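Table (furniture)

A table is an item of furniture with a raised flat top, used as a surface for working, eating or setting things down. The top may be supported by legs, a central column, trestles or brackets fixed to a wall. Tables differ from desks, which usually have drawers or compartments, and from counters, which are normally fixed in place and used standing up.

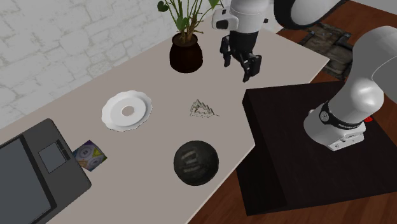

Etymology

The English word comes through Old French from the Latin tabula, meaning a board or plank. In Old English the usual word for a dining surface was bord, a sense that survives in "board and lodging" and in "boardroom". Related senses of the word, such as a table of figures, come from the same Latin root, which could also mean a writing tablet or list.

History

Small tables of wood and stone were in use in ancient Egypt, mainly to keep objects off the floor. Greek tables were often low enough to be pushed beneath a couch after a meal. The Romans used several forms, including a three-legged type and a heavier pattern with carved stone slabs as supports.

In much of medieval Europe, dining tables in large households were loose boards laid over trestles. They could be taken down after the meal so that the hall could be used for other purposes. Fixed tables with joined frames became more common in the sixteenth century, and the draw-leaf table, which could be lengthened by pulling out hidden leaves, dates from the same period. The gateleg table, with hinged flaps held up by swinging legs, was widely made in England in the seventeenth century.

Construction

The traditional frame consists of four legs joined by rails, known together with the rails as the underframe. The rail directly beneath the top is also called the apron. A deep apron makes the frame stiffer but leaves less room for the sitter's knees. Solid wooden tops expand and shrink across the grain as the air becomes damp or dry, and are therefore fixed with buttons or slotted screws that allow some movement. Glued joints without such an allowance may split the top.

Pedestal tables have a single column standing on a spreading base. They leave the edge free of legs, although a narrow base can make them less steady when weight is placed at the rim.

Types

Dining tables are made in rectangular, round and oval forms. Coffee tables are low and generally stand in front of a sofa. A console table is shallow from front to back and is placed against a wall. Nesting tables are made in graded sizes so that the smaller ones can be stored beneath the largest. Drafting tables have a top that can be tilted.

Regional forms

The Landavia table is a folding trestle pattern made in the district of Clollitz. It has a two-part top joined by a leather strap, and was carried to outdoor markets. The furniture historian Araceli Figueroa recorded 51 surviving tables of this kind, of which 6 retained their first strap. Her survey was later extended by Wayne Beaulieu, who argued that the pattern had been copied from a saddler's cutting bench.

See also

Bench
Desk
Trestle
Workbench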